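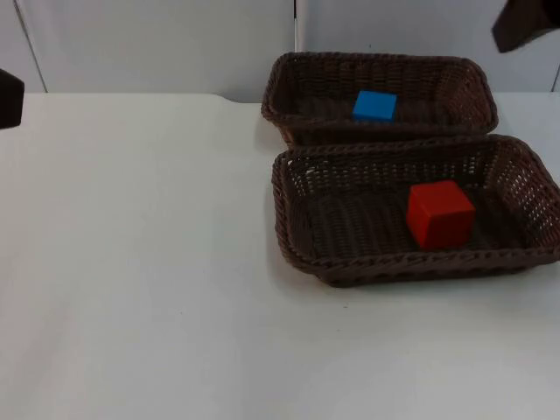

How I Clean and Sort With Woven Baskets
By Lachlan Bolger
Apr 9, 2022

I have a basket problem. There are baskets in my hallway, baskets under the bench, a basket that only holds other people's gloves. When we moved to the house in Alton I told myself I'd get rid of half of them, and then I bought a pair from Lalline the same month (they were on the clearance shelf, what was I supposed to do?).

Anyway, the low rectangular kind is what I use most, and a few of you asked how I keep mine from turning into dusty crumb traps. So this is my routine, start to finish. It takes me 18 minutes for a pair if the dog leaves me alone.

What you need

A soft paintbrush, the cheap kind, 2 inches wide
A vacuum with a brush attachment
A bowl with 300 ml of warm water and a small squirt of dish soap
Two old cloths, one for washing and one for drying
A clear table, and a light-colored one if you've got it, so you can see the dirt that falls out

Step 1: Empty them all the way

Tip everything out and put the stuff somewhere else. I mean all of it! I used to leave the last odd thing rolling around in the bottom, a toy block or a pen cap, and then I'd brush around it and miss the corner where the fluff was. Turn the basket over and give the bottom a few good pats with your hand.

Step 2: Find out what it's made of

Real cane and willow don't love being soaked, and plastic rattan doesn't care. Check the label if there still is one. Otherwise, look at a cut end on the underside. Natural stuff looks fibrous and a bit ragged in there, while the synthetic kind is usually smooth and the same all the way through. If you still can't tell, treat it like the natural kind and go easy on the water.

Step 3: Brush, then vacuum

Start with the dry paintbrush and go along the strands, then across them. You want to loosen the dust before any water gets near it or you'll make a gray paste (ask me how I know). Once it's loose, run the vacuum brush over the inside floor, up the sides and finally over the outside.

Slow down when you get to the rim. On a twisted, rope-style edge like mine the dust settles down in the grooves between the strands, so I turn the brush on its side and follow the twist. The spots where a flat strand wraps over the top need a little poke too.
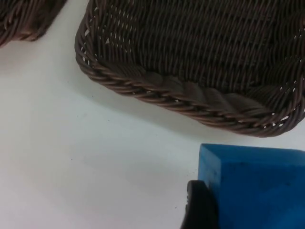
Step 4: Wipe it down

Dip the cloth in the soapy water and wring it out hard, then wring it again. Wipe the inside first, the rim last. Go over everything with a second pass of plain water and pat it with the dry cloth. I leave mine upside down on a rack overnight, away from the heater.

Step 5: Put less back in

My rule is one kind of thing per basket. One gets the kids' blocks, the other gets chargers and cables, and if it doesn't fit either one it has to find a home in a drawer. I do the whole job again in May, when the windows are open and I'm in the mood for it.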